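4.2 Grip loss during the basket lift

The fault first appeared in the December trials, when the Pitik arm was set to lift the laundry basket by its rim and carry it clear of the washing machine. In three of the first five lifts the fingers closed, the controller reported a secure grip, and the basket slipped before reaching a height of 100 mm. No error was logged.

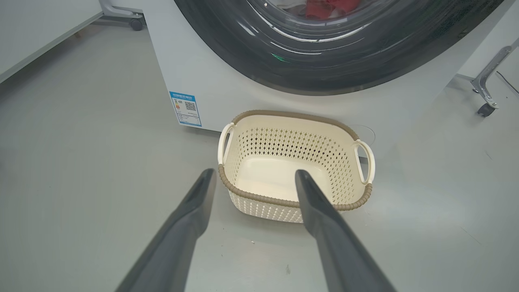
Figure 6. Wrist camera view with the gripper open at the front rim of the basket.

Kwan traced the false report to the contact check, which read motor current only. The textured rim gave a brief rise in current as the fingers met it, and the check passed before full closure. Msimang added a hold period of 300 ms and a second reading at the end of it – a lift is now refused if the two values differ.

The Wirnau safety stop was not triggered in any of the failed lifts, as it responds to arm load and not to a dropped object. This remains open and is covered in section 5.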